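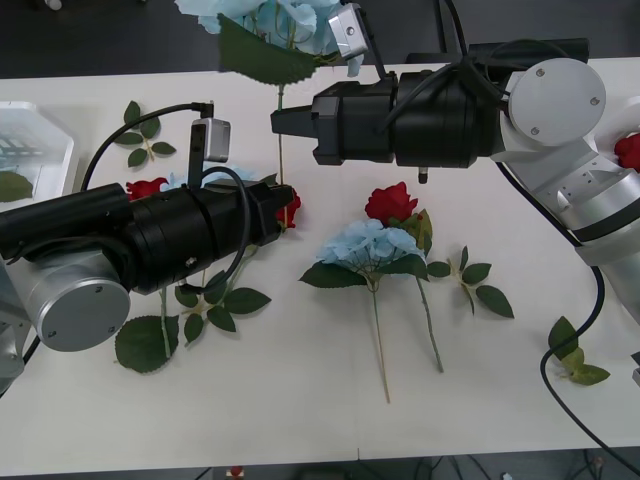
Chun-hung Chung wrote:

> I've been using floral foam for every single thing I make and I'd like to quit.
> My problem is that I mostly do low, wide table pieces and I can't get
> anything to stand up without it. Tried chicken wire once and the whole
> business slid to one side in the car. Also, does anyone on the list
> bother washing their silk stems, or do you just blow on them and hope?

Hi Chun-hung, and hi everybody else,

Oh, I have opinions on this! I quit foam two years ago, cold turkey, after I found a bag of the crumbs in the bottom of my good tote. It took me one whole summer of ugly arrangements to get over it, so please don't judge yourself by the first few.

The sliding in the car is almost always the wire not being tied down. What I do is ball up the chicken wire a lot looser than feels right (if you can't get a fat peony stem through it without swearing, it's too tight), push it down in the bowl, and then run waterproof tape across the top in an X, with the ends going down the outside of the bowl. Dry the bowl first. I mean really dry it, with a towel and then again with another towel. I use the narrow green Jodard tape and it holds fine on glass and glazed pottery, but it won't stick to anything with a rough finish. For those I go with a pin frog and a lump of putty.

For fake flowers you have it easier than the fresh people, you know. No water! You can fill a low bowl with clean gravel or even dry rice and the stems will stay where you stick them, and the weight keeps the whole thing from walking around. I wouldn't do rice if you're storing it in a garage, though. Ask me how I know. (Mice.)

The other trick with wide pieces is to make your outline with greenery before you touch a flower. I lay down the longest sprigs almost flat, coming right over the rim, then fill in shorter ones toward the middle. People always want to start with the big showy bloom and then they're stuck building a hedge around it. And bend your stems! They come out of the package straight as pencils. A curve in the last few inches makes even the cheap ones look a lot better. I got a box of leaf sprays from Ingvarsson for 37 dollars including shipping and they looked like plastic parsley until I sat down in front of the TV and bent every one.

On washing, yes, I do, but only the polyester ones. Lukewarm water, a drop of dish soap, swish, shake, hang upside down from a coat hanger over the tub. Test one leaf first, the dark reds will bleed all over the place. Anything labeled real silk or with paper petals gets a soft paintbrush and a hair dryer on cool. The old trick of shaking them in a bag with salt works okay for dust but it does nothing for kitchen grease, and you'll be finding salt until October.

While I'm typing, Dandoveck is closing out their pin frogs, the heavy brass ones, and they're down to 30 dollars for the big size. They were 60 when I bought mine, so I'm a little sore. The small size isn't worth it, the pins are too far apart for thin wire stems. Somebody asked a while back about the Skakent stem cutters too, and I never answered, sorry. I like them. They go through the thick wire-core stems without me having to use both hands, and the spring hasn't popped out yet like it did on my last pair. Just don't use them on your fresh roses afterward, the wire puts little nicks in the blade and it'll chew the stems up.

Chun-hung, if you try the gravel, rinse it and let it dry overnight before it goes anywhere near a white tablecloth. And tell us what size bowl you're using, I can probably say how much wire to cut. I have a whole drawer of leftover pieces and would happily mail you a couple to practice on, so write me off list with an address if you want them.

Does anybody still have the handout on table pieces that went around last year? Mine got wet and I can only read the first page.

Hugs from the messy end of the dining room,
Bev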